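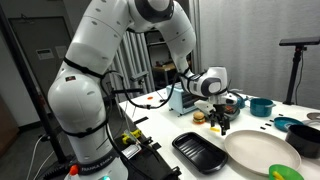
The Franka over the toy kitchen: burger by the toaster oven, gripper open.

Windville Lab > Manipulation Group > Meeting Minutes

Filed under: Notes & Minutes

Manipulation group, February meeting
Chair: Bhavana Sundaram
Minutes: whoever lost the draw, again
Started 2:10 p.m., which the chair asked to have recorded as 2:00.

1. Minutes of the last meeting
Approved, with one correction. The word "breakthrough" under item 4 is to read "result."

2. Kitchen task data
The target was 1,000 demonstrations. We have 945 after filtering. Bhavana wanted to know what the filter had thrown out. Mostly runs where the operator paused for so long in the middle that the policy would have learned to pause too. It had already learned this from the January set, and was very good at it.

Agreed to train on the 945 and stop collecting. A proposal to go on to the full 1,000 for the sake of the abstract got one vote.

3. Relabeling method (Hwang branch)
This was the main item and took most of the hour.

The method cuts each demonstration wherever the gripper opens or closes, then writes a new instruction for each piece. One long run of "make lunch" becomes several short ones such as "pick up the burger" or "put the burger on the plate." No new robot time is needed, and that was the part everyone liked.

Results from the 50 instructions held out of training, one trial each:
Original labels: 23 completed
Relabeled: 31 completed

Bhavana pointed out that one trial each is thin, and that a good afternoon could account for part of the gap. The author of the branch said it had not been an especially good afternoon. It was agreed that this is not a statistical argument.

Most of the gain is in the short pick-and-place instructions. Anything involving the toaster oven door is unchanged, meaning bad under both. Opinion was divided on why. One side holds that the door is a contact problem and labels won't touch it. The other side holds that cutting on gripper events is wrong for doors, as the fingers can stay closed through the whole motion and the cut lands in a useless place. Bhavana suggested cutting on changes in arm speed as well. This will be tried before anybody argues about it further.

Also noted: the relabeler calls the french fry a banana when it lies flat. Hand fixes to the label file are allowed, provided they are written down this time.

4. Baseline
Oron, our older planner, was rerun on the same 50 instructions and completed 27. It therefore sits between the two learned versions, to the visible discomfort of those who had said it could be retired. It stays in the paper. It goes in the main table – moving it to the appendix was raised and did not find a second.

5. Paper
Working title is still "Vusness," a name nobody present would admit to choosing. Draft has 53 open comments, many of them a single long disagreement about the word "generalize." Bhavana will rule on it. Methods section to be shortened, related work to be read by someone other than its author.

6. Actions
– Repeat the held-out trials, three per instruction, all three systems, shuffled order.
– Add the arm-speed cut and rerun on door instructions only.
– Fix fry labels and log the changes.
– Bhavana: comments on the draft, including the word.

7. Any other business
Request for a bigger meeting room. Noted, as it was last time.

Closed 3:25 p.m. Next meeting once the repeat trials are in.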